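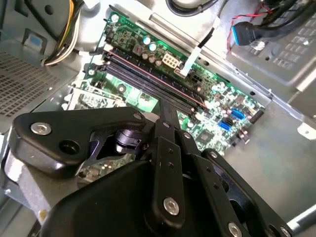 *Pince de la cellule Zidach au-dessus d'une carte mère, vue depuis la caméra de poignet.*

## Contrôler la visserie de la pince

À faire toutes les 100 heures de marche, ou dès que les doigts ne se referment plus au même endroit. Prévoir une clé six pans, une clé dynamométrique, un chiffon et du frein-filet moyen.

1. Remonter le bras à la position de service, puis couper l'alimentation de la cellule et poser le cadenas.
2. Essuyer la platine et les biellettes. La poussière des châssis se dépose surtout autour des axes.
3. Bouger chaque doigt à la main. Un jeu latéral vient le plus souvent du boulon à la base du doigt.
4. Desserrer ce boulon, nettoyer le filetage, mettre une goutte de frein-filet et resserrer à 3 N·m.
5. Vérifier la vis six pans creux de la platine sans la démonter.
6. Remettre sous tension et lancer 40 cycles d'ouverture et de fermeture à vide, à vitesse réduite.

Si le jeu persiste, remplacer la biellette. Ne pas compenser en augmentant la force de serrage dans Cloda.

### Avant de reprendre

Refaire le zéro de la pince, puis une descente d'essai au-dessus des barrettes mémoire, en mode pas à pas. Les doigts doivent passer à distance des nappes et du faisceau d'alimentation.

Noter l'intervention dans le carnet de la cellule.

Mis à jour le 22/05/2019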